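Unplanned Gripper Closure During Simulated Approach: Fault Report
Project group: Trinidad Montecinos, Pascal Kramer, Ignacio Mahmoud
Adviser: Catalina Espinoza 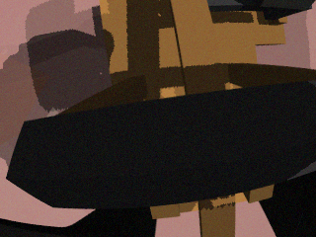
1. Background

The Urden project trains a pick controller in simulation before any code is moved to the arm in the lab. The controller reads a wrist camera view and sends position and gripper commands. Until November all work was done in simulation, and the fault covered in this report was found there. No hardware was damaged. The same command code was due to be loaded on the real arm the next week, so the group treated the fault as a safety matter and stopped the transfer.

2. What happened

In a batch of 300 approach runs, the gripper closed before the arm had reached its target height in 81 runs. In most of these the fingers met the top of the object and the arm kept driving down. The contact force limit should have stopped the motion. It did not, and the runs ended only when the time limit was reached.

3. Cause

Two separate errors were found.

The first was in the visibility check. When the gripper covers a large part of the wrist view, the target estimate is supposed to be held at its last good value. Our check compared brightness only. Dark shadow on the object passed as gripper, and gripper passed as shadow. The estimate then jumped toward the wrist, and the controller took the short distance as a sign that it had arrived.

The second was in the force limit. Kramer had set it to 50 N in the settings file, but the simulator read the file before the gripper model was loaded. The value was dropped without a warning and the limit stayed off. Mahmoud found this by printing the active settings at the start of each run.

4. Changes

The brightness check was replaced with a mask computed from the known gripper shape and joint positions. The force limit is now set after the model loads, and the program will not start if the value read back does not match the file. A close command is also refused when the arm height is above the grasp height for that object.

5. Repeat test

A second batch of 345 runs was made with the same object set and lighting. There were no early closures. The force limit tripped in several runs where the object start position was close to the edge of the work area, and the arm stopped each time.

6. Open items

The mask depends on correct joint readings. A test with a false offset on one joint has not been done. Montecinos will write it before the transfer to hardware is scheduled again. The stop button procedure for the lab arm also needs to be updated to include the new start-up check.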